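How to Clear Out and Reset a Shared Office Desk

By Obed Yakubu
Updated 20/09/2020

Most desks in a shared office get wiped down now and then but never get emptied. Paper builds up, drawers fill with chargers for phones that left the building years ago, and the next person to sit down works around it. The steps below are the ones I use when a desk changes hands. They work just as well on a desk you plan to keep.

Set aside one morning. A single desk with drawers takes me 100 minutes if I don't stop to read old paperwork.

What you need

Two cardboard boxes
A trash bag
Two microfiber cloths
Dish soap and a bowl of warm water
A soft brush or an old toothbrush
Masking tape and a marker
Hook-and-loop cable ties

Skip the glass cleaner and anything with bleach. Both can dull a painted or sealed desktop, and soapy water does the job on nearly everything you'll find on a desk.

Step 1. Take everything off the top

Pick things up and put them in the first box without sorting. Mugs go straight to the kitchen. If there is a desktop computer, shut it down, switch off the power strip, and move the screen to the floor against a wall with the glass facing the wall.

Label each cable with a bit of masking tape before you unplug it. Write where it goes, such as "screen" or "dock," and fold the end of the tape over so it peels off later.

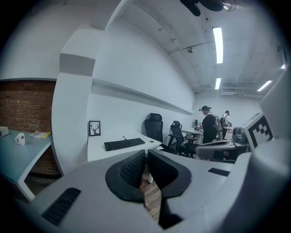 Step 2. Empty the drawers

Start with the bottom drawer. It usually holds the oldest things and the least useful. Pull the drawer all the way out if the runners allow it. On most metal units there is a small plastic lever on each side; push one up and one down at the same time while you pull.

Tip the loose items onto a sheet of newspaper. Anything with a name on it goes in the second box. Pens get tested on scrap paper, and the dry ones go in the trash bag. Batteries do not go in the trash bag. Put tape over the ends and take them to your battery drop-off point.

Step 3. Wash the surface

Brush crumbs and dust off the back edge first, then the corners. Put a small squirt of dish soap in the bowl, wring the cloth out well, and wipe from the back of the desk to the front. Go over it again with the second cloth and plain water.

For tape residue, lay the damp cloth over the spot for 5 minutes and then rub with a fingertip. For old ink, try a dab of rubbing alcohol on a hidden area before you use it on the top. Wipe the legs and the underside of the front edge too. People grab that edge all day and it gets sticky.

Let the desk dry fully before anything goes back.

Step 4. Sort out the cables

Lay the cables out on the floor and match each one to a device. If a cable has no device, it goes in the office spares box. Coil long cables in loops as wide as your hand and close them with a tie. Tight coils put strain on the ends and the cable fails sooner.

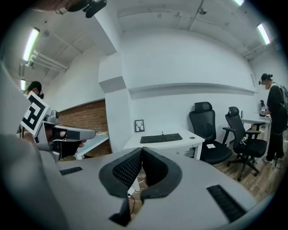
Run the power cables down one back leg and the data cables down the other. Keeping them apart makes it much easier to swap a screen later without crawling around. I put a tie every foot or so down the leg, loose enough that a plug can be pulled through. Leave slack at the top if the desk moves up and down. Raise it to full height and check that nothing pulls tight.

Step 5. Put back only what gets used

Screen first, then keyboard and mouse, then a lamp if there is one. Stop there and work for a day. Get other items out of the first box when you need them. After 3 weeks, whatever is still in the box can be moved to a shelf or given away.

Top drawer: pens, notepad, headphones.
Middle drawer: chargers and adapters.
Bottom drawer: files and anything bulky.

Step 6. Return what isn't yours

Take the second box around the office. If an owner has left, put their things in a labeled bag with the date and hand it to whoever runs the front desk. Paper with personal details on it should be shredded if no one claims it.

Related pages
Removing coffee stains from a desktop
How to fix a drawer that sticks
Choosing a desk lamp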